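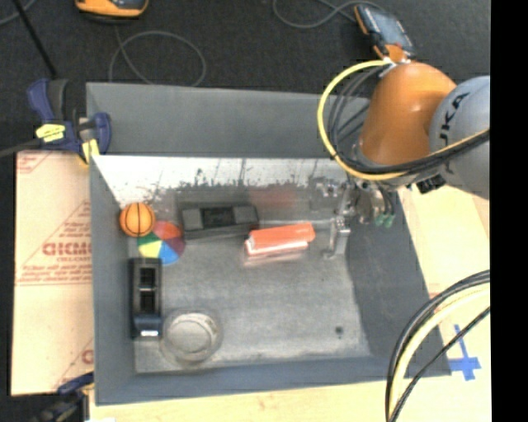 Stepan Romaniuk thinks retailers should stop complaining about the new customs checks and buy closer to home. He said so twice at the importers' lunch in Brumwood, and a good part of the room nodded. I have heard the same advice in various forms since December. It sounds sensible, and for some companies it may be. For most of the shops I know it isn't an option.

Take Vilano. It runs 28 stores, most of them in mid-sized towns, and sells kitchenware, bedding and small furniture. Before the checks, a container spent four days at the port. Now it spends 37. The goods are the same, the supplier is the same, and the paperwork is filled out the same way. No tariff was raised. On paper nothing has happened that a trade lawyer could take to a panel.

I think this is the worst way for a government to put pressure on a neighbor. A tariff has a number on it. A store owner can read it, work it into a price and decide whether customers will pay. A delay has no number until it is over. Vilano paid for its fall bedding in spring, paid to store it at the port, and will now sell part of it at a markdown in the wrong season. The people who lose money on that had no say in the quarrel that started it.

Romaniuk's answer is that a supplier nearby can't be held up at a border. True enough, but who is the supplier? Vilano's buyers looked. The one domestic mill that could make the sheets in the right widths, Drasodard, is booked through next year and quoted a minimum order larger than the chain sells in two. For the enameled pots there was no maker at all. Factories close when orders leave, and they don't reopen because a speaker at a lunch says they should.

There is a fair point buried in the advice. Too many chains let themselves depend on one port and one country because it was cheap, and their boards were happy with the margins while it lasted. I wrote in this column years ago that the savings would be paid back someday. Spreading orders over several countries costs more, and companies that did it early are in better shape today. I would like to see more of it. It takes years, though, and rent is due on the first of the month.

What the trade ministry could do now is small and fairly dull. It could publish waiting times by port every week, so that importers plan on facts and not on rumor. It could let duty be paid when goods are released instead of when they land. And it could raise the delays at the talks in Tymoshchuk next month, by name, as a trade measure. So far our side has called them "technical," which suits the other side very well.

The big groups will get through this. They have credit lines and lawyers, and some have their own warehouses near the port. Vilano has a bank that has started asking for monthly figures. Three of its stores have leases up this winter, and the company has not decided whether to renew them.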